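Workshop > Blades > Sharpening notes

September. Posted by the site owner

Resetting the edge on a Beltusar kitchen cleaver

The Beltusar came to me with a factory edge near 25 degrees per side, which is too thick for vegetables. I wanted 17. The steel is a plain carbon type, heat treated on the hard side, and it takes a long time to move on fine stones. Start coarse.

I used the Vilta 6-inch diamond plate for the bulk of the work, then a Pilletti 700 grit water stone. The Vilta plate is flat and stays flat. Its drawback is deep scratches, and those take longer to remove than the bevel takes to cut. Ease off the pressure for the last few minutes on the plate and the next stone has much less to do.

Mark the bevel with a felt pen before each change of stone. If ink remains at the very edge, the angle is too low. If it remains at the shoulder, the angle is too high. I check every 20 strokes or so at first, less often once my hands have settled.

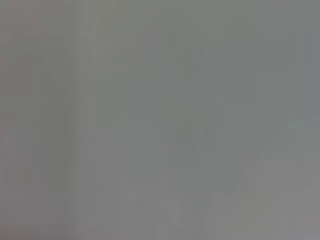

The burr on this steel is stubborn. It flips from side to side and looks gone when it is only standing straight up. Alternate single strokes, edge leading, with almost no weight on the blade, until a cotton ball drags along the edge without leaving fibers. After that, a few passes on bare leather. I skip compound on cleavers.

Weight before I began was 481 grams. My scale reads whole grams only, and it showed no change afterward.

I have also tried the Msimang ceramic rod for touch-ups. It works on the heel and the middle, but the blade is tall and I tend to roll the angle near the tip. A stone is slower and I get a more even result.

Next job is the spine, which has sharp corners that dig into the finger. A strip of wet sandpaper should handle it.

Contact | Copyright Workshop Sharpening Notes | Back to top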